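We got to the Davorlow open day a little after ten, which in August means you've already missed the cool part of the morning, and I'm so glad we went anyway! Davorlow is the old salt works out past Stulton (you follow the creek road until you think you've gone wrong, and then you keep going), and they open the pan houses to visitors just once a summer. 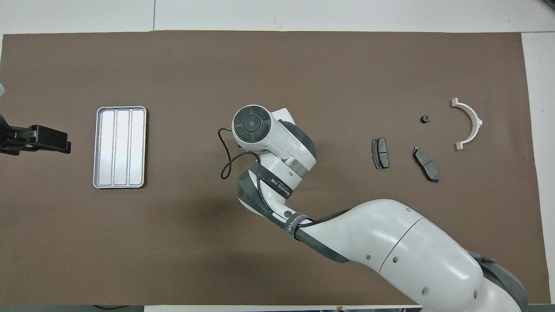 Do you need to book ahead? Only for the boiling house tour, which takes small groups; everything else you can wander into whenever you like.

Our guide was Torquil Lindsay, a lovely patient man who let my husband ask all of his questions about brine, and there were many. The climb up the Cowie tower is 131 steps, and I stopped for breath twice and pretended to admire the marsh. 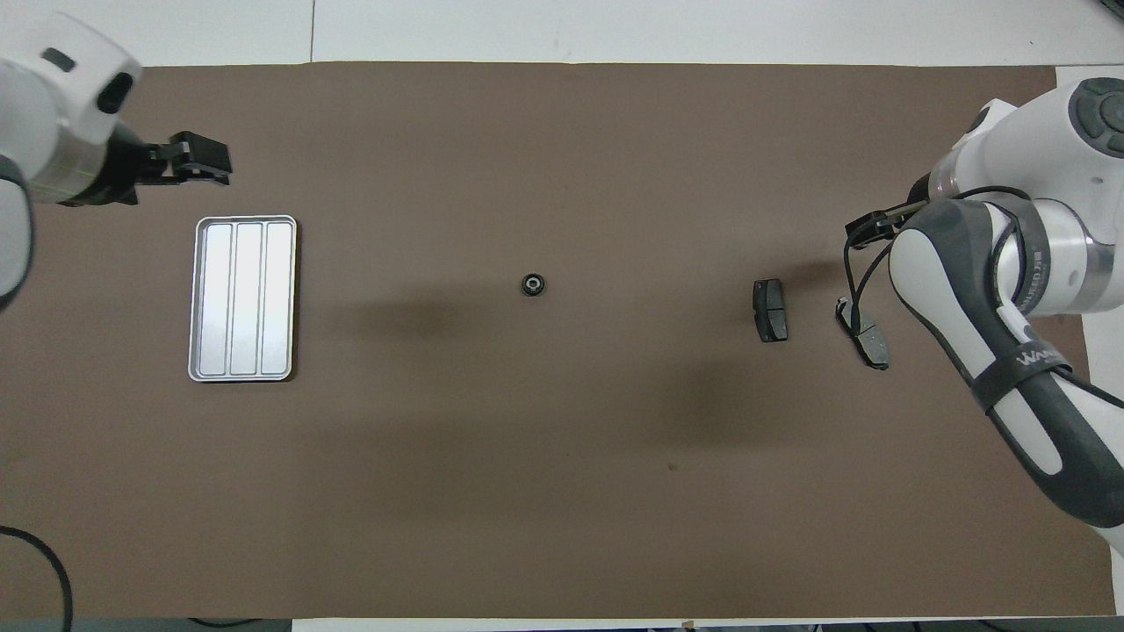

After the tower we were more than ready for lunch, so we sat by the creek with cheese rolls and a bag of the smoked salt, which I've since put on everything, even melon.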